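Sirna Cell: Gripper Release Fault and Return to Work

Photo gallery and summary, Draker Applied Handling Laboratory

In March, the two-arm weighing cell known internally as Sirna was taken out of service after one of its grippers opened without a command during a transfer. A cup of dry filler fell onto the table, and the second arm, which had already begun its approach, continued toward a position that was no longer clear. The operator on duty pressed the emergency stop. There were no injuries, and damage was limited to a cracked cup and a bent fingertip.

The laboratory publishes a short record of every stop that leads to a change in procedure. The present page was prepared by Seo-ah Min, who leads cell safety at Draker, with technical notes from Kári Kirkegaard. Staff at the Jiltley site, where a cell of the same layout is being prepared, are asked to read it before their first powered run.

Background

The Sirna cell is used to test weighing routines. One arm places a light container on a scale, the reading is taken, and the second arm removes the container or adds to it. The loads are small, and for that reason the cell had been rated as low risk. The review found that the rating had been based almost entirely on the weight of the objects handled and gave too little attention to the two arms sharing the space over the scale.

The stop occurred late in a long run, at roughly 4000 cycles since the gripper cable had last been inspected. The cable passes across the forearm and flexes each time the wrist turns. Inspection showed that the outer jacket was sound but that a conductor inside it had worn through near the connector. Contact was lost for a moment when the wrist reached the far end of its travel. The gripper controller restarted, and its default setting on restart was to open.

The controller did report the restart. The message was written to the log as a notice, at the same level as routine status entries, and the cell program was not set up to act on it. The second arm therefore had no reason to wait.

Findings

The review recorded 2 causes. The first was the worn conductor, which should have been found by inspection at a shorter interval. The second was the restart setting, which had been left as delivered and was never considered during commissioning.

It also noted that the operator had hesitated before pressing the stop. Each arm has its own pendant, and the operator was uncertain whether the button on one would halt both arms. It did, as the stop circuits are linked – but this was not stated anywhere at the station, and it had not been covered in the operator's training.

Changes made

Gripper cables are now replaced on a fixed schedule, whatever their outward condition. The replacement cables, supplied by Hermans, are routed with a wider loop at the wrist. The restart setting has been changed so that the gripper holds its last position until an operator releases it. Any controller restart now halts both arms, and the cell cannot resume until the cause has been entered in the log.

Speed during shared work over the scale has been limited to 70 percent of the earlier value. Mr. Kirkegaard has noted that the limit adds little to the length of a run and gives the operator more time to respond. It will stay in place until the Jiltley cell has completed its own trials.

Gallery: the cell at work

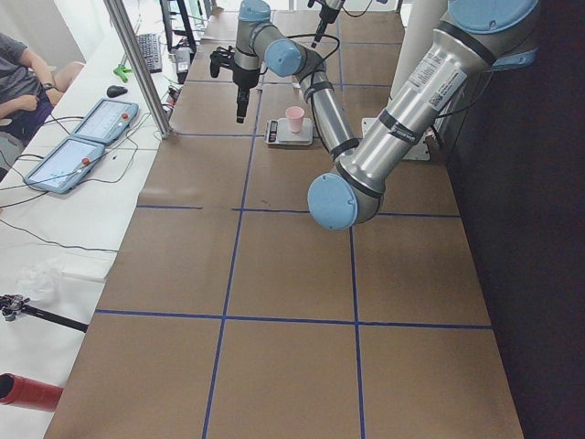
Operators are reminded that either emergency stop button halts both arms. It is not necessary to decide which arm is at fault before pressing one. A stop made in good faith will never be treated as an error, even if the run has to be discarded.

Restart procedure. After any stop, the supervisor confirms that the shared space over the scale is clear, that each gripper is in a known state, and that the cables have been checked by hand along their full length. The arms are then brought back one at a time at reduced speed. Containers remain empty until the first full cycle has been completed.

Tape markings. The lines on the table are used as a reference when positions are checked after a restart. Lifted or torn tape should be reported before work continues – it should not be pressed back into place, as even a small shift affects the check.

Open items. The log level for controller restarts has been corrected at Draker but not yet at Jiltley. A written notice on the linked stop circuits is in preparation for both sites. Questions about the restart setting should be sent to Mr. Kirkegaard, and reports of cable wear to Seo-ah Min, with the cable's cycle count included.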